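Kalcombe by Nasrin Mazandarani
Book two of the Hjaltested series, 453 pages, paperback

I read the first Hjaltested book in one weekend and then waited a long time for this one. Kalcombe picks up two months after the fire, with Signe Kvaran back at her aunt's boarding house and not speaking to Mikkel Bech. You do need the first book for this. The breakup is mentioned on page one and never explained.

The first 70 pages are slow. Signe sorts through paperwork, Mikkel drives up and down the coast, and there is a long chapter at the ferry office that could have been cut. Once they are both stuck at the house it gets much better. The argument on the stairs is the best scene in either book, and the kiss after it felt earned.

I was less sold on the ex. He shows up on page 245, makes trouble for three chapters and leaves. His reasons are thin. 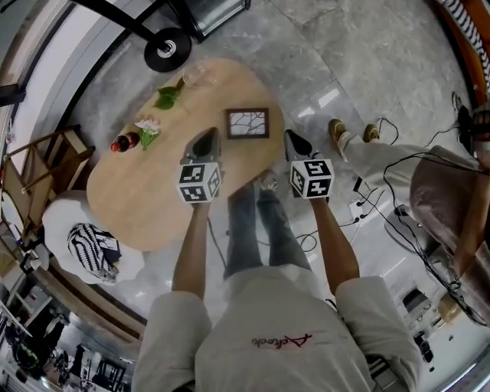 Framed branch print and pink flower on the table.

The steam level is about the same as last time, mostly closed door. There is one cliffhanger, and it concerns the aunt, so the couple's story does end here. I'd give it four stars and I will read the third, which is due in October.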